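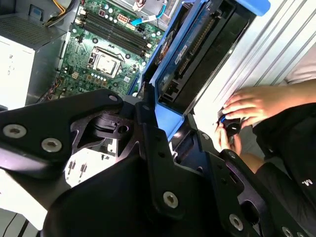 A desktop computer on the dismantling line in Putham. Photo: Workance

Workance Brings Robot Arms to Its Computer Dismantling in Putham

Putham, 5/3/25

Workance, the computer reuse and recycling company with sites in Putham and Rellville, has started to use robot arms for taking hard drives out of old desktop computers. The first work place with a robot is now in daily use in the Putham hall. A second one will follow in Rellville in September.

Every week Workance receives 900 desktop computers from offices, schools and hospitals. Before a computer can be sold again or taken apart for its materials, the hard drive must come out, and its serial number must be recorded for the customer. Until now this was done completely by hand. The employees bent over the open case for most of the shift, with a screwdriver in one hand and often with small cuts on the other one from the metal edges.

"My colleagues told us very clearly which part of the job they wanted to give away," says Paula Nedelcu, head of operations at Workance. "It was the pulling of the drives. The checking and the repairing they wanted to keep, and I think they were right."

The work is now divided in a new way. An employee opens the computer, decides if it is worth repairing and places it on the table. The robot arm then lifts out the drive. Cases with damage or with an unusual construction stay with the employees from the beginning to the end, as older models differ very much in how the drive is fixed. 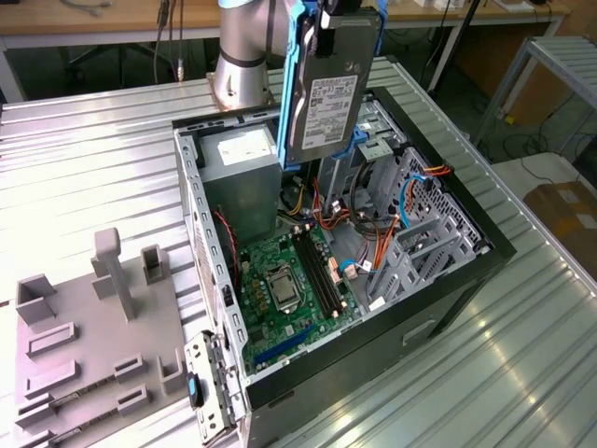 The gripper holds a 3.5-inch hard drive over the open computer case. Photo: Workance

The work place was built together with Chrysikopoulos, an engineering office for small production lines. Its project leader, Taner Yüksel, spent the first weeks mostly with the people of the dismantling team. "I had a plan for the table which looked very good on paper," he says. "Maricica Voicu looked at it and said that she could not reach the back of the case without standing on her toes. So we changed the plan."

Ms. Voicu has worked in dismantling since the Putham hall was opened and is now one of the employees who have been trained to operate the arm. The training takes four days. It includes stopping the arm safely, changing the gripper fingers and teaching the arm a new type of case. "In the first days I was faster than the robot and I let everybody know it," she says. "But in the afternoon my wrists do not hurt as before, and I have time for the repair bench. I wanted to learn this for years."

Workance employs 183 people at both sites. The company has agreed in writing with the employee representatives that no position will be cut because of the robots. Employees who take over the operation of an arm move to a higher pay group after the training. Hours which become free in dismantling go to testing and repair, where Workance has had open positions for a long time.

The next step in Putham is to use the arm also for memory modules. A date for this is not yet fixed.

About Workance
Workance collects, repairs and recycles office computers for customers in the Putham and Rellville area. The Rellville site has 96 employees.

Press contact
Stela Rusu, Communications, Workance, Putham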